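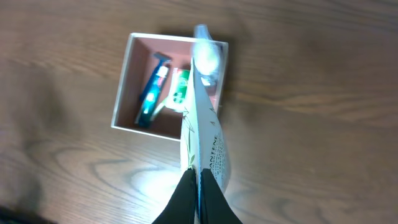

Press Releases > Video Games > Retail

Posted in May by Faizal Wijaya

INDORA OPENS PREORDERS FOR PLUNDNESS, BOXED EDITION CAPPED AT 1,016 COPIES

Indora is now taking preorders for Plundness, the co-op smuggling game from Samonte. Region free, PC and console. Boxed edition $39, download version a little less, price to be confirmed. Orders opened at 9 a.m. and the first batch is moving fast.

The cap is 1,016 copies. 1,000 for sale, the rest held back for replacements. No second printing planned. One per customer please, duplicate orders will be canceled and refunded.

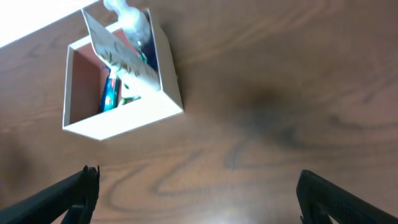
Same disc everywhere, so no need to hunt for your local version. Online play does need an account, free to set up, and the account can be linked to one console at a time. English, Spanish and Thai text at launch. More langauges in a later patch.

Boxed copies come with a printed harbor map and the soundtrack on a second disc. Packing is done by hand.

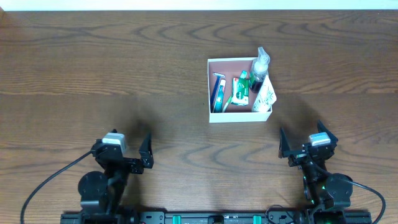 Plundness puts two to four players on one leaky boat with a cargo hold that never fits everything. Each job is a packing puzzle first and a chase second. Small stuff counts too. A toothbrush and a razor laid side by side in an open white box, that kind of thing, and in the game every one of those takes up hold space you could of sold. There are 95 jobs in the main story plus a free-sail mode. Saves carry over from the demo.

The demo is up now and stays up until launch. Collectors edition from Drulau, with the metal case, is a seperate order and does not count toward the cap.
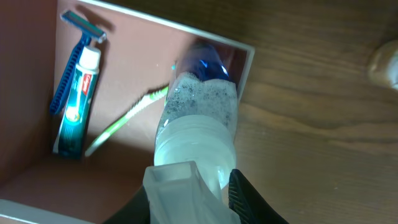

Ekkachai Mahawong said the two-player jobs were the best part of the demo and that he'd like to see crossplay at launch, not after. Samonte has crossplay listed for the first update. No date on that yet.

Review codes available on request, PC first, console to follow.

Press contact: Faizal Wijaya, Indora press desk | © Indora. All rights reserved. | Back to top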